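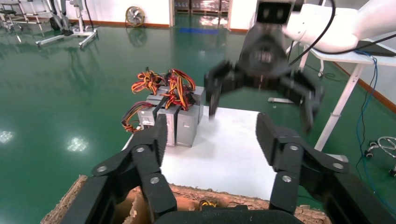
Power supply units on the bench, wire bundles attached, with open carton.

Astska Surplus Power Supplies, Gray Case, Mixed Lot
Item no. 3243
Condition: used, untested
Sold by: the carton
Availability: in stock, Brundum warehouse

Overview

Lot 3243 consists of desktop computer power supply units removed from office machines during scheduled replacement. The units are sold complete with their original output wiring. They are intended for repair shops, parts recovery, bench supply conversion and classroom teardown. Astska does not open the cases, replace fans or shorten the wiring before sale.

Casings are metal in gray or silver-gray. Face layout varies from unit to unit. Some faces carry a perforated grille, some a label area, and some side panels are black. Buyers who need matched units should order from the graded range instead, as this lot is not sorted by maker or by output rating.

Wiring

Output leads are left attached and are not bundled with ties. Insulation colors include red, orange, yellow and black. On units following the common ATX color scheme these correspond to +5 V, +3.3 V, +12 V and ground respectively, but the label on the unit takes precedence over wire color in all cases. Some manufacturers use their own pinouts on standard connector bodies. Check each connector with a meter before attaching a load.

Leads tend to tangle in storage. Separate them by hand, starting from the connector end, and do not lift a unit by its wiring.

Loose leads may be present in the carton. These are supplied as found and are not guaranteed to belong to any unit in the same lot.

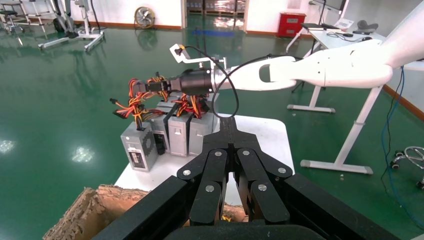

Stand units upright on a flat, dry surface while sorting, with the wiring exit facing up and the grille kept clear. A light-colored tabletop makes dropped screws easier to find. Leave enough room beside the group for the leads to hang without pulling a unit over.

Specifications

Type: internal switching power supply, desktop computer
Case: metal, gray or silver-gray
Input: per unit label
Output: per unit label
Output leads: attached, length varies
Line cords: not included
Mounting screws: not included
Carton weight limit: 23 kg
Shelf code: 229

Packing

Units ship in single-wall corrugated cardboard with a paper divider between rows. Cartons are reused where the base is sound. Torn flaps and rough edges are normal on reused cartons and are not accepted as grounds for return. Pallet orders are strapped and wrapped, and leave the warehouse on Tuesday.

For overseas freight, specify the Dirkano double-wall carton when ordering. It carries the same weight limit and adds one working day to packing time.

Safety

Capacitors inside a power supply can hold a dangerous charge after the line cord is removed. The case should be opened only by persons trained to discharge and test the primary side. Do not power an untested unit on a conductive surface – and do not leave one running unattended during a first test. Units with visible swelling, scorch marks or liquid residue should go directly to recycling.

Returns

The lot is sold untested, so electrical failure is not covered. Short shipments are covered if reported before the carton is broken down. Quote the item number and the shelf code.

Related items

Kwon load tester, bench model
Dirkano double-wall carton, flat packed
Astska graded power supplies, tested, sold singly
Wire ties, black, bag of 4000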